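How I moved our whole video library to a new host without breaking every link

Posted 2 January 2023

I finally finished moving our training videos off the old streaming service, and since three different people have asked me how I did it, I'm writing the whole thing down while it's fresh. We had 368 videos on a self-hosted portal called Beltgate, and they all needed to end up on Brasar, which is what the rest of the company was already using. If your numbers are bigger or smaller, the steps are the same. You'll just drink more or less coffee.

I'm not a developer. I can read a script if somebody else wrote it, and I can break one without any help at all. Everything below I did with a spreadsheet, the two admin panels and one small command-line tool.

What you need before you start

Admin rights on both sides. Not "editor," not "channel owner," proper admin, or the export button won't even show up for you.

A drive with plenty of room. Our library came to 828 GB once everything was downloaded in the original quality. I used an external drive on my desk and left the laptop plugged in for most of a week.

A spreadsheet. Any kind.

A quiet stretch on the calendar. I had been putting this off since September and ended up doing it over the holidays, when hardly anybody was watching anything.

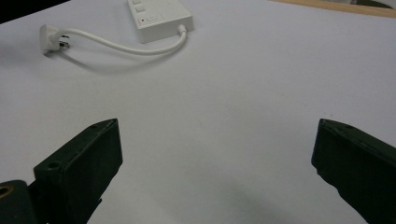

Table with power strip, gripper open

Step 1: Pull the inventory

In the old portal, go to Admin, then Reports, then Library Export. Pick CSV. You want every column it offers, even the ones that look silly, because you can hide a column later but you can't conjure one up after the account is closed (ask me how I learned that on a previous job!).

The columns I ended up leaning on were video ID, title, owner, channel, captions yes/no, view count, last viewed, and the page address. Add three empty ones of your own: New ID, New Link, and Notes. Freeze the top row. Save a copy with "original" in the name and never touch it again.

Step 2: Decide what isn't coming along

This is the fun part, at least for me. Sort by last viewed and start at the bottom. I found screen recordings of nothing, four versions of the same safety talk, and a two-second clip called "test test FINAL."

I didn't delete anything. I put "skip" in the Notes column and emailed each owner a list of theirs with a date to object by. Most of them never wrote back. A few did, and one person was very attached to a video of a printer being installed, so it came along. It's a nice video, to be fair.

Step 3: Sort out permissions on paper first

Please don't skip this one. The old portal did permissions per video. Brasar does them per collection, with the option to tighten a single video but not to loosen it. So if you've got a private video sitting in a public channel, you're fine. If you've got a public video sitting in a private channel, it will vanish for everyone the second you import it, and you'll hear about it.

What I did was make a second tab with one row per channel, and next to each one I wrote who needs to see it. Anything that didn't fit got its own small collection. I ended up with more collections than I wanted, but nobody got locked out, so I call that a win.

Step 4: Download the originals

Use the bulk download in the admin panel and tick "source file" instead of "playback file." The playback files are smaller and tempting, but they've already been squeezed once, and the new host is going to squeeze them again.

Grab the captions at the same time. They come down as separate files with the video ID in the name. Keep them in the same folder as the video! I had a lovely tidy "Captions" folder on day one and had to undo it on day two, since the importer only matches files that sit side by side.

Batches matter here too. The download times out after 600 minutes whether it's finished or not, and it doesn't pick up where it left off. I went with one channel at a time and had no more trouble after that.
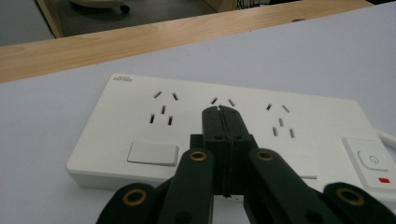
Power strip, middle outlet

Step 5: Do a pilot with one small channel

Choose a channel with a bit of everything in it. Mine was Nørgaard, our equipment training channel, and I picked it partly for the ø. If something is going to choke on a special character, you want to find out with a dozen videos and not the whole lot. Sure enough, the first import turned the name into a string of question marks. The fix was saving the spreadsheet as CSV UTF-8 instead of plain CSV (in most spreadsheet programs they're right next to each other in the Save As list).

After the pilot import, check these on a handful of videos:

Does it play on a phone?
Are the captions on the right video?
Did the owner's name come across, or does it say your name on all of them?
Can a regular user see it? Log in as one, or borrow a coworker for five minutes.
Did the thumbnail survive?

Thumbnails were my big surprise. If you don't supply one, the importer grabs a frame from near the start, so you end up with a wall of title cards and people with their eyes closed. I decided to live with it for older videos and made proper ones for the most watched.

Step 6: Run the rest

Once the pilot looks good, the rest is mostly waiting. Import one collection, paste the new IDs into your spreadsheet, and move on. The importer lets you queue several collections, but it reports errors as one big lump at the end, and I found it a lot easier to fix two errors right away than to dig through forty.

If a file fails, try it once more before you do anything clever. Most of mine went through on the second go. The stubborn ones were nearly all very old recordings in an odd format, and converting them to MP4 first took care of it.

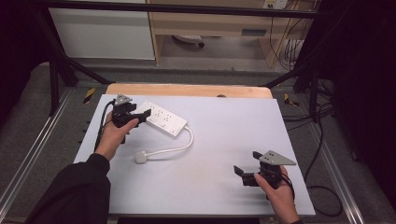
Setup with both grippers and the power strip

Step 7: Redirects, redirects, redirects

You've got videos embedded in places you've forgotten. I know we did. Before you switch the old portal off, build a redirect list: old address in one column, new address in the next. Your spreadsheet already has both, so it's a copy and paste job.

We had our redirects handled by Susham, the little link service our web team runs. It takes a plain two-column file and caps each upload at 900 rows, so ours went in on one go. If you don't have anything like that, ask whoever looks after your domain whether they can do it at the server. It's a small favor and it will save you weeks of "the video is broken" emails.

One catch: redirects work for links, but they don't always work for embeds. An embedded player on an intranet page may just show a gray box. I searched our intranet for the old portal's address, got a list of pages, and swapped the embed codes by hand. It was dull, and I listened to a lot of podcasts.

Step 8: Freeze the old side, but don't close it

Set the old portal to read-only and put a banner on it with the new address. Leave it like that for at least a month. People will find something missing, usually a video you marked "skip," and it's so much nicer to say "give me ten minutes" than "sorry, it's gone."

Things I'd do differently

I'd email the owners earlier. A week wasn't enough for people on vacation.

I'd write down the view counts somewhere people can find them. They don't transfer, everything starts at zero, and a couple of folks were really sad about it.

I'd ask about comments up front too. Ours didn't come over at all. I saved them as text files and attached them to the videos where it mattered, which is clunky but fine.

If your old portal has interactive quizzes inside the videos, I can't help you much, as we only had two and I rebuilt them from scratch. If you've found a way to move those, leave me a comment, I'd love to hear it. I'm still working through the last of the intranet embeds, and I'll update Step 7 once I know whether the new player code behaves in our older page templates.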